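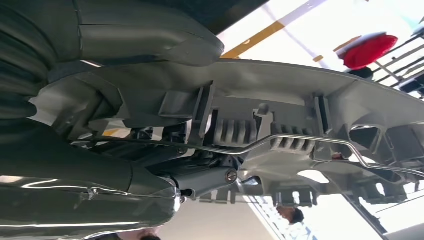
The ribbed underside of a moulded grey plastic part.

Opinion > Manufacturing > Repair and Parts

Publish the drawing when you drop the part

By Saranya Varma

A clip fails on an appliance that is otherwise sound. The owner looks up the part number and finds it was discontinued in July. The motor has years left in it, the wiring is fine, and the whole unit goes to the tip.

My position is narrow. When a manufacturer stops supplying a plastic part, it should be required to publish the dimensioned drawing, the resin grade and the critical tolerances. I am not asking for tooling to be kept. An injection mould takes up floor space, corrodes if it is stored badly and has a finite life. A drawing takes up a few megabytes.

The usual objection is intellectual property. For most clips, brackets and housings this is weak. Anyone with calipers and patience can recover the outside dimensions. What cannot be recovered easily is the intent: which face locates, which rib carries load, which wall is thin on purpose so the snap will flex. Without that, a copied part fits on the bench and cracks in service.

Huw Cadwaladr, who ran the parts counter at Hisby until it closed, kept a ledger of enquiries he could not fill. The last volume has 900 entries. Most are for pieces that sold for less than 8 dollars. He lent me the book, and I have been through it twice looking for a pattern by brand or by age. The clearest one is by material — unfilled polymers in warm, oily places.

A second objection is liability. If a third party moulds a latch from a published drawing and the latch fails, who pays? Antonina Skoryk has argued in these pages that the original maker would be dragged in regardless. I think she overstates it. The party that makes and sells the part should answer for it, and a statute can say so in one clause. Safety-critical components can be scheduled separately, with testing required before sale.

Tomitz already releases drawings for its older pump range, on request and without charge. The files are untidy. Some are scans with the revision block missing, and one set I received mixed inches and millimetres. They were still good enough for a local shop to quote on a run of 80.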